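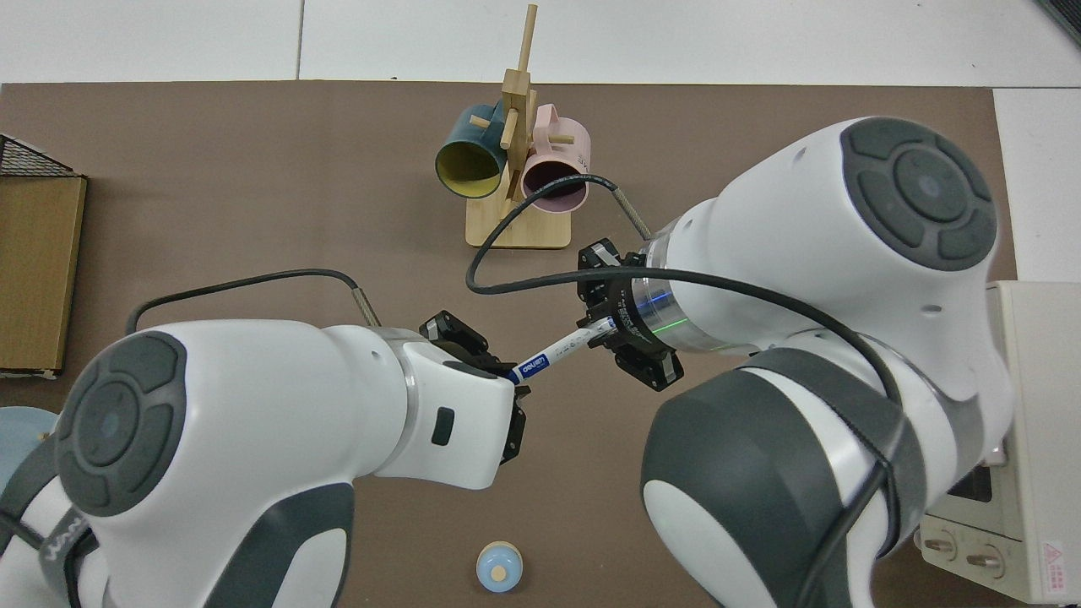
The pen changes hands over the brown mat.

15/12/2018

I gave up my paper planner in July. Everyone at work had moved to an app called Feven, and I was tired of being the one who had to go get her book. The app cost me 69 dollars for the year, which is more than I have ever paid for paper.

Five months in, I don't buy it. The pitch was that I'd save time. Feven even sends a monthly summary to prove it, and mine says I have completed 3,143 tasks. I have not. I don't think I've done 300 things worth writing down since summer. It counts "drink water" every time I tap it, and it counts a task again if you move it to the next day and then tick it off. Somebody decided that was a good number to show people.

Before that I tried Drallero, which was free and wanted my contacts, my location and my microphone. For a to-do list! I said no to all three and it asked again every morning.

What bothers me most is the studies. The Feven site has a page saying people who plan on a screen feel 'more in control'. It was a survey of 700 users, all of whom were already paying for it. I'd like to hear from the ones who quit.

I'm not claiming paper fixes anything. My old planners are full of dentist appointments I missed – I looked. But a planner never congratulated me for it.

So last week I went to Medeiros, the stationery place by the bus station, and bought a plain week-per-page book with a ribbon. The clerk tried to sell me a habit tracker insert. I passed. Feven renews in July unless I cancel, and the cancel button is four menus down. I've put it in the book.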